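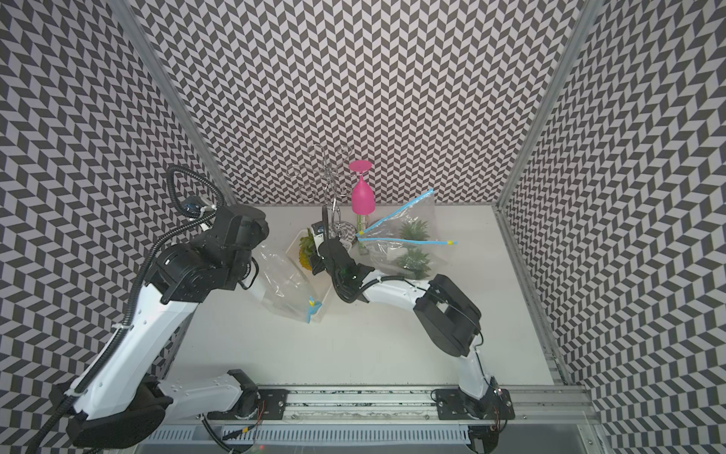
Forough Salehi wrote in to say that if a person is steering both arms the whole time, the robot hasn't learned a thing, and we should stop using the word "teaching" until it does the job alone. I have some sympathy. The word gets used early and often in this field, and I've used it myself.

Home Galleries Notes Contact

Teaching by Remote, Husville
3 min read

I went to the Husville bench in July expecting to be sold something. The pitch is simple: a person drives two arms by remote control, the motions get recorded, and after enough runs a program is supposed to copy them. The crew's target for this task is 300 runs. They had 88 when I arrived. Touran Esfahani, who was driving, thought 175 might do. I asked what that was based on and got a shrug, which I respected more than a chart.

The job is zip-top bags and plastic plants. The opening picture has a bag in the left gripper, with its seal hanging down, and the right arm reaching over the middle of the table toward a metal mug tree. A second bag has two of the fake succulents in it. My own hands would do this while I was on the phone. Whether a recording of somebody else's hands, passed through a pair of grippers, can be made to do it is a question I'd like answered with plants I bought myself, on a table in my kitchen. 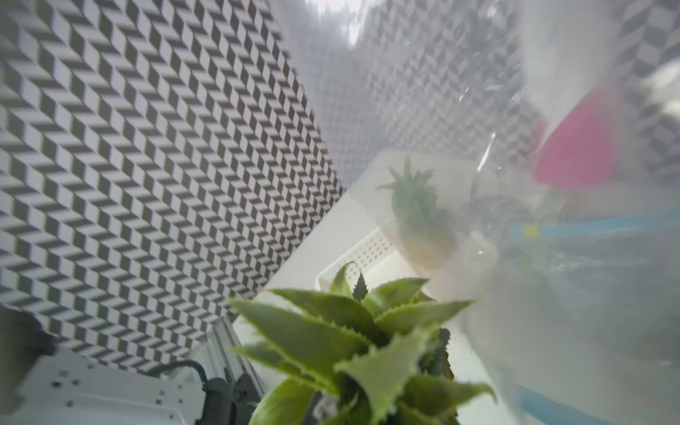
Page last changed: July, 8:00 p.m.

From the wrist camera, clear plastic takes up most of the right side, all creases and glare, with something pink glowing through it. The aloe-like plant at the bottom is easy enough to make out. The bag is where I have my doubts. A driver can guess at an edge and try again, and the guess goes into the recording along with everything else. Touran says more runs will smooth that over. Maybe, though I've heard the same about other tasks and then not heard about those tasks again.

I've asked to see one run with the driver's hands off the controls. No date yet.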